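When a Company Buys Back Its Shares, Ask Who Is Selling

Sallix makes office flooring, and last spring it told investors that it will spend $200 million to buy its own shares. The stock went up the same afternoon. I own a small number of these shares, so I should be happy. I am not so happy.

The usual argument is simple. With fewer shares, each share receives a bigger part of the profit. This is correct arithmetic. But it says nothing about the price the company pays, and the price is the whole question. Sallix bought very little when the stock was cheap. It found its courage only after a good year, when everybody had courage.
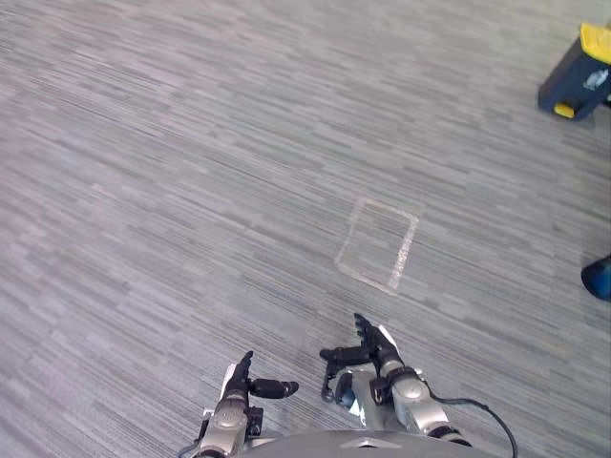

The debt nobody mentioned on the call

Part of the money is borrowed. I read the report two times to be certain. The company has cash, but much of it is needed for the plant in Brirnstead, where the machines are old and orders go out late. So it takes a loan, pays interest, and uses the loan to buy paper with its own name on it. If sales become weak next year, the interest will stay the same.

Compare this with Jullow, a smaller competitor. Jullow also had extra cash, and it used it to close an expensive loan. The market did not reward this at all. The shares stayed flat for months, and some analysts called the management sleepy. I would like to own more sleepy companies.

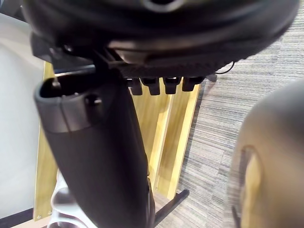

A gripper finger and a rounded black part above it, close to the carpet.

I do not say that every buyback is bad. Murakami, the supplier of yarn, has a rule in its annual report: it buys only when the shares trade under a value the board has published before. A shareholder can check this. At Sallix, we have only the word "opportunistic," and managers receive a bonus when earnings per share increase. A buyback increases this number even if nothing is sold to one new customer.

My request to the board is modest. Publish the highest price you are ready to pay, and take the buyback out of the bonus formula. Until then I will keep my shares, but I will not add to them.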